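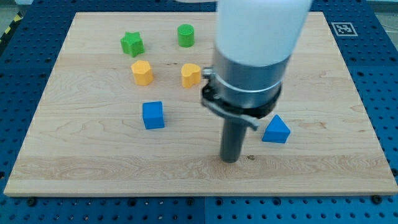
捐款页面还能信吗?Aststead仓库火灾那家的孩子

阅读时间:4分钟

住在坡下面的
2025年8月14日

先说情况,有点急,打字乱见谅。

三月份Van Rooij仓库那场火,本地的应该都知道。有一对夫妻都在里面上夜班,没出来,留下一个男孩,刚满2岁,现在跟外婆住。我跟这家不熟,就是同一条街,以前早上碰到会点个头。

火灾第二个星期,Moltov上有人开了筹款页,写的是给孩子做生活费和以后上学用。我捐了175,我姐也捐了,楼里好多人都转了。当时没多想,照片是真的,名子也是真的。

问题是昨天在超市遇到外婆,我随口问了句钱够不够用,她一脸茫然,说只收到过社区中心给的东西,奶粉、衣服什么的,钱没见过。我不知道是她不清楚(年纪大了,中文英文都看得吃力),还是真的没到她手里。

页面还在,还能继续捐,显示2,066人捐过。发起人写的是"家属朋友",没有更新,最后一条是四月的。

想问:
这种钱一般是怎么给到孩子的?两岁的小孩又没有账户。
我能去问发起人吗,会不会太冒犯。
要不要报警?怕冤枉好人,也怕拖久了钱没了。

另外不想让外婆知道我在打听,她已经够难了。

半夜煮面

报警啊还等什么。这种事见多了,一出事就有人开页面,照片网上随便扒。我反正从来不在网上捐。

纸箱回收处

楼上别急,先不要直接定性。我之前帮亲戚弄过类似的(不是火灾,车祸,孩子也是未成年),说说我知道的,不一定全对,各地规定不一样。

钱没到外婆手里,不等于被拿走了。很常见的一种情况是卡在监护权上。父母都不在了,外婆实际在带,但法院的监护手续可能还没办完。没办完之前,平台有时不放款,或者放到一个冻结的账户里等指定监护人。我们那次等了很久,中间亲戚之间也互相怀疑,闹得很难看,最后发现钱一直在平台那边没动过。

所以第一步看页面上有没有写"受益人",跟"发起人"是两栏。受益人如果写的是孩子或者外婆,好办一点。如果两栏是同一个人,而且不是家属,那要留心。

第二步,你是捐款人,有权问。不用去找发起人对质,直接用你捐款那封确认邮件回复平台客服,问三样:受益人是谁,提过款没有,提到哪里。他们不一定告诉你金额,但会记录,问的人多了会去核查。叫你姐也发一封。语气平常点就行,不用写怀疑诈骗。

截图。现在就截,整页,包括发起人名字、人数、最后更新的日期,评论也截上。页面随时可能改或者删,删了再找就麻烦了。捐款的收据邮件别删,银行帐单也留着。

第三步,找社区中心。你说外婆从他们那儿拿过东西,是Indidwood那个中心吧?那边有人在跟进火灾的几家,我邻居去过。把情况跟他们讲,让他们去跟外婆谈,比你谈合适。他们也能找人陪她办监护的事,法律援助那边有会说中文的,预约要排队,早点去。

报警的话,平台客服两个星期没回,或者回了说钱已经提走而外婆确实没收到,那就去报,带截图。不算冤枉人,报了他们查,查清楚对发起人也好。

还有一点,这钱最好不要直接打进外婆自己的日常账户。别人可能好心劝她这样省事,但以后孩子大了、或者别的亲戚出来争,说不清。单独开一个给孩子的,怎么开问律师,我不敢乱讲。

评论区先别发质疑,真的。我们那次有人在下面骂,骂错了人,那个发起人是孩子妈妈的同事,后来都不敢上班。

住在坡下面的

谢谢谢谢。刚去看了,受益人那栏是空的?不是没写名字,是整栏没有,不知道是不是手机上不显示,晚上用电脑再看。

图截好了。客服邮件也发了,自动回复说要等。我姐明天发。

社区中心是Indidwood,对。

排水沟旁边那户

我也捐过这个页面。补充一个,Van Rooij公司那边当时好像也说过有抚恤,跟网上筹的是两回事,不要混在一起算。外婆有没有收到公司的信?我听说每家发过一封,最多两页纸,要签字寄回去的。她看不懂可能就放抽屉里了。让中心的人顺便问一下,有的有期限。签之前一定找人看过再签!

另外页面上那个436号的评论,自称是孩子舅舅的,你截到没有。我记得他问过一样的问题,没人回他。可以让中心去联系看看,说不定家里早有人在查了。

住在坡下面的

截到了,在后面几页。公司的信我不知道,会跟中心说。明天上午过去一趟,有消息再来更新。

联系我们 | 版权所有 © 社区互助问答 | 返回顶部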